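Levelling a long work surface on a floor that is not flat

2023-01-03

I have been putting off writing up the floor problem at the Trolldale place, partly because the measurements were spread across two notebooks. 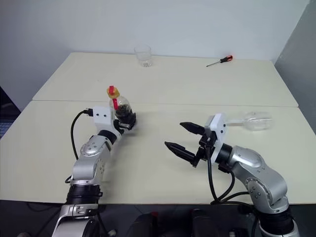

The slab was poured as a garage floor, so it was given a fall towards the door for drainage. Nothing wrong with that in a garage. Once the door was bricked up and the room lined, the fall stayed, and any furniture put in there inherits it. Over the length of the room I measured a drop of 9 mm by water level. A spirit level on a straightedge gave a different answer each time I moved it, which says more about the slab than about the level.

A water level is clear tube, some food colouring and patience. Mine is the Anance kit with the graduated end pieces, though the graduations are of little use and I read off masking tape on the wall. Let the tube settle for a few minutes before marking. Check for bubbles, then check again. A bubble in the middle of the run will shift the reading by a couple of millimetres and look perfectly convincing while doing it.

I marked a datum line on two walls and took every height down from that. Measuring up from the floor is the usual mistake, as the floor is the thing in question.

There are three ways to deal with the fall. You can grind or fill the slab, pack the legs, or fit adjustable feet. Self-levelling compound was my first thought. The coverage figures on the Costache bag looked reasonable until I allowed for priming, the wait between coats, and moving everything out into January heat. I shelved it.

Packing works and costs next to nothing. Use plastic horseshoe packers. Cardboard and folded vinyl both creep under load, and you will be back in a month. The drawback is that packers walk when furniture gets bumped, so they need a dab of silicone, and after that they are no longer quickly adjustable.

Adjustable feet are the better answer if the legs will take them. I used M10 feet with a 6 mm rubber base. Thread engagement matters more than the load rating printed on the packet. I want at least one and a half diameters of thread in the insert when the foot is at its working height, so on the low side I fitted the longer stem. Lock nuts go on before the foot goes in. I forgot this on one corner and had to take it out again.

Order of work: set the highest corner first with its foot nearly wound in, bring the opposite corner up to match, then the remaining two. With four feet there is always one carrying less than its share. Slide a strip of paper under each and pull. If it comes out freely, wind that foot down a quarter turn and recheck the diagonals.

Total spend was $478, most of which was the Atia laser I bought halfway through and used twice. The water level agreed with it to within my ability to read either.

I will remeasure after winter. The clay under that end of the block moves when it gets wet, and the lock nuts have been left accessible.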